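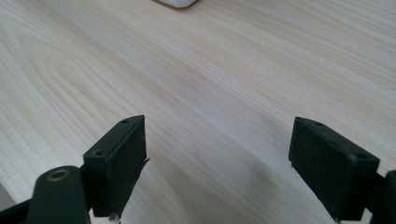 The Britar Table Loom

18-inch weaving width, in beech
$298, shipping included within the lower 48
Page last updated Tue 26 November

Add to cart | Add to wish list | Ask us a question

If you have been circling the idea of weaving for a while, reading a little, watching a few people do it, putting it off till the kids are back in school or the garden is put to bed, then we are very happy you wandered onto this page. The Britar is the loom we wish somebody had handed us when we were starting. It sits on whatever table you already own, it folds nearly flat when company is coming, and it will make you a scarf, a stack of dish towels, a table runner or a very respectable baby blanket (in two panels, sewn up the middle, and we can send you the directions for that).

It's a rigid heddle loom, so the same piece that spaces your threads also lifts and lowers them. There are no pedals and no shafts to tie up. You move the heddle up, pass the shuttle through, beat, move the heddle down, pass it back, and beat again. Most people have the rhythm of it before their coffee gets cold, and then spend the next few years learning how to keep their edges straight. We are still working on ours!

How it came about

Skement began as a repair bench. Radka Krasniqi fixed other people's looms in the back half of a feed store in Sellgate, and the same problems kept coming through the door: ratchets that slipped, heddle blocks that wobbled, and side frames that racked a little every time you beat hard. She made a drawing of a loom that would not do those things, pinned it up, and then left it there far longer than she likes to admit. The first Britar went out the door one July, to a school librarian who still sends us pictures of her placemats. We have since built nearly 2,000 of them, in the same building, though the feed store has moved out and we finally have decent heat.

What we changed from the looms we used to fix

The ratchets are steel, both front and back, with a pawl that drops in with a good loud click. We know plastic ones are cheaper and lighter. We replaced an awful lot of them.

The heddle blocks have a deep up notch and a deep down notch, so the heddle stays where you put it, even if you bump the table or the cat does. There's a neutral rest between the two for threading.

The side frames are joined to the beams with a through bolt and a wing nut you can tighten with your fingers. Do check them before each project, as wood moves with the seasons, and a loom that sat by the stove in winter will want a quarter turn.

The beams are round at the corners. This sounds like a small thing, and it is, but your yarn goes over those corners for the whole life of the loom and a sharp one will fuzz up a soft wool before you've woven a foot.

In the box

The loom, folded and mostly put together
One 10-dent heddle
Two stick shuttles
Threading hook
Warping peg and two table clamps
Heavy paper for winding between layers
Printed booklet, with a first scarf worked out from start to finish

Yarn is sold separately. If you would like us to pick for you, the Yeon wool in the sport weight is what we teach with. It has enough stretch to forgive an uneven warp, it washes up soft, and the colors are the sort that get along with each other no matter which ones you grab. Please don't start with a slippery bamboo or a fluffy mohair, however much it calls to you from the shelf. They are lovely yarns and they will still be there for your third project.

Choosing a table for it

We get more letters on this than on anything else, so bear with us. The Britar comes with clamps, and the clamps want a table edge with a lip they can grab. A plain kitchen table does nicely. Glass tops are no good at all. If your table has an apron underneath, measure how far back it sits before you order, and write to us if it looks tight, as Hae-won Ha in our shop has a drawer full of longer clamps and is glad to swap them.

Height matters more than size. Sitting down, your elbows should be a little above the front beam. If your shoulders are creeping up toward your ears, find a taller chair or put a folded blanket on the one you have. A person can weave standing up as well, and some do, but the beat gets heavier and you will see it in the cloth.

For direct warping you'll need some length too. The peg gets clamped to one table and the loom to another, with the distance between them being the length of your warp. Two card tables work, or one table and a bookcase, or a table and a patient relative's workbench. Put a felt pad or a bit of scrap leather under each clamp if you're fond of the finish.

And give yourself a spot beside the loom for the small stuff. Scissors, a tapestry needle, a tape measure and whatever is wound on your second shuttle will all migrate to the floor if they aren't given a home. A shallow bin with a lid is what most of us use at the shop. 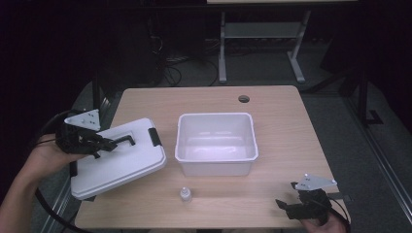

White bin with its lid, and a small dropper bottle.

Looking after it

The loom is finished with oil and wax before it ships. Once a year or so, rub a very thin coat of plain furniture wax over the frame, leave it a few minutes, and buff until a clean rag comes away clean. Go easy near the beams, and let everything sit overnight before you put a warp on.

Brush lint out of the ratchets with an old toothbrush. If a pawl gets sticky, one drop of light machine oil on the pivot is plenty, and wipe up the extra right away so it can't find its way to your yarn.

Don't store it folded with a tight warp on for weeks at a time. Back the ratchet off a click or two first. The yarn gets tired otherwise, and so do the beams.

Extras that fit the Britar

Heddles in 5, 8 and 12 dent
Floor stand with a shelf
Second heddle block set, for two-heddle weaving
Canvas carry bag with a pocket for shuttles
Pick-up stick, beech

What folks have written to us

"I bought mine to keep my hands busy after I retired and I've now made towels for every single person on my street, including the ones I don't know very well. The click of the ratchet is the nicest sound in my house." – Eun-ji Kong

"Took me two tries to warp it by myself. The booklet is good but I would have liked bigger drawings. Once I was weaving I had no complaints, and the scarf came out wider at one end than the other, which my brother says is the style now." – Tae-yang Joo

"Sturdy. I beat pretty hard and it doesn't walk across the table the way my old one did. Four stars only for the bag, the zipper could be longer." – A-yeong Oh

(She's right on the zipper. The new bags have a longer one, and hers is in the mail.)

Questions we hear a lot

Can a child use it?
Yes, with a grown-up close by for the warping. The weaving part suits most kids who can tie their own shoes.

Do you ship to Canada?
We do, but the cart can't figure the postage. Send us your postal code and we'll write back with a total.

Can I weave rugs on it?
A thin rag mat, sure. A proper rug needs a heavier loom and a harder beat than this one was made for, and we'd hate for you to be let down.

What if I don't take to it?
Send it back within five weeks, in the box it came in, and we'll return what you paid. Please take your weaving off first, as we always feel bad cutting it.

Do you teach?
In the shop at Sellgate, all day on Saturdays, in small groups. A loom is lent to you for the day, the yarn is included, and lunch is soup. Bring reading glasses if you use them, the threading goes much better.

Orders are packed in the order they come in. If yours is meant for a birthday, put the date in the notes box at checkout and we'll write to let you know whether we can make it.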